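Hikport World Affairs Circle - Minutes of the July Meeting
Held Monday, 7:00 p.m., upstairs reading room. Minutes taken by Mio Fukuda. 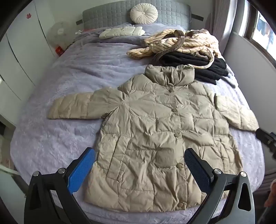 Present: Anežka Štefanec (chair), Tetsuya Wada, Kiyoshi Oshima, Hinata Fujimoto, Mio Fukuda (minutes), plus 30 members and guests. Apologies were received from the Droment group, who had a meeting of their own the same evening.

1. Opening and last month's minutes

Anežka opened at 7:05 and welcomed everyone, especially the first-timers in the back two rows (please come again!). The June minutes were approved with one correction. Under item 4, "trade surplus" should read "trade deficit." Kiyoshi spotted it and was thanked, and the secretary has fixed the copy in the binder.

2. Matters arising

The letter to the library about evening hours has gone out. No answer yet. Tetsuya will call next week.

The projector cable has been replaced. The old one is in the drawer if anyone wants it for parts.

Hinata asked whether we ever settled the question of guest speakers' train fare. We had not. Moved by Hinata, seconded by Kiyoshi, that the Circle pay standard fare both ways for any speaker coming from out of town, on production of the ticket. Carried, with two abstaining.

3. Main discussion: should small countries take port money from abroad?

This was the big one, and what an evening it turned into. Tetsuya gave the opening talk and spoke for 25 minutes without notes. He has been reading on this since the winter and it showed. His main point was that we tend to argue about who is lending and skip over what the contract says. A loan for a harbor can be perfectly ordinary, or it can give the lender a say in who docks there for decades, and the newspapers report both under the same headline. He would like to see every such agreement published in full before a parliament votes on it, with the side letters included.

He then laid out three questions he thinks a voter should be able to put to a candidate. Who runs the port day to day if the payments stop? Which court hears a dispute? Can a later government buy its way out, and at what price? He said that if a minister can't answer these on the spot, the deal isn't ready to sign.

Kiyoshi replied for the other side, and did it with real spirit. He argued that the countries in question have usually asked their friends first and been told to wait. A government with a silted harbor and an election coming can't wait ten years for a better offer. He felt some of the alarm in our own press is really about losing influence, dressed up as concern for the borrower. He got a round of applause from the left side of the room and some grumbling from the right.

Discussion from the floor then ran well past the time set for it. Points raised:

A guest who used to work in marine insurance said that the operating license matters more than ownership of the land, and that people mix these up all the time. Tetsuya agreed and said he should have put that in the talk.

Hinata asked what the dock workers themselves think. None of the articles in the reading pack quoted a single one. She thought this was a serious gap and several members said so too. Kiyoshi said there is at least one union paper that covers it and he will try to track down a translation.

A member near the window asked whether our own government has any business lecturing others on foreign ownership when so much at home has been sold. There was a lively exchange on this. The chair let it run and then brought us back to ports.

Another member said that visits and handshakes get far too much attention and that a friendly photo with a visiting prime minister tells you nothing about the terms. Anežka said she would happily give a whole meeting to that subject - how state visits are reported - and it has been added to the list under item 6.

Mr. Wada's closing remarks were short. He said he had moved a little toward Kiyoshi's view on the question of timing, and not at all on publication. Kiyoshi said he could live with publication.

A show of hands was taken on the wording "This meeting believes that loan agreements for foreign-run ports should be published in full before ratification." For, 24. Against, 5. The rest did not vote. As usual this is a record of feeling in the room and is not a position of the Circle.

The secretary would like to add that this was the best discussion since she started taking the minutes, and her hand hurts.

4. Membership and money

Hinata reported that paid membership now stands at 143, up from 139 in the spring. Four new people may not sound like much, but all four were in the room tonight and two of them spoke! Renewals are going smoothly. Anyone who pays by check should please write their full name on the back.

The account is healthy. After the room rental and the cable we have enough for the fall program and a little over. It was agreed to set aside $100 for books, to be spent by Kiyoshi on titles connected with the fall topics. Suggestions to him in writing, please, as he can't remember what people tell him on the stairs.

5. The Lại essay evening

Anežka reminded members that the Lại essay evening is open to anyone under 21. The subject this year is "What does a small country owe a large neighbor?" Entries should be no longer than four pages. Pellix has agreed to print the booklet again at the same price as last time, which is very kind of them. Tetsuya and Hinata will read the entries, with Anežka as third reader if they disagree.

A parent asked whether entries may be written in a first language other than English. After some talk it was agreed yes, as long as an English version comes with it. The notice will be changed.

6. Fall program

The following were put forward and warmly received:

How state visits are reported, and who decides what the visitor gets asked (Anežka to lead)
Fishing rights and what happens when the fish move (speaker wanted)
Why do coalition talks take so long? (Kiyoshi)
A joint evening with the Droment group, subject to be agreed. They have suggested water treaties. Hinata will write back and say we are keen.

Tetsuya asked that the reading packs go out at least ten days ahead. Mio will do her best, provided leaders get their articles to her on time. Two articles per topic is plenty, three at most.

7. Any other business

The chairs need to be stacked in sixes. Higher than that and they catch on the closet shelf.

A member asked if the meetings could be recorded for people who can't get out in the evening. Opinion was divided, and some felt they would speak less freely. Left for next time, with Hinata to find out what other groups do.

Kiyoshi has a box of old magazines to give away, mostly foreign policy quarterlies. First come, first served.

Meeting closed at 9:20, with several people still arguing about courts on the way down to the street.

Actions
Tetsuya - call the library about evening hours
Kiyoshi - union paper translation, book list
Hinata - letter to Droment, recording question
Anežka - revised essay notice
Mio - reading packs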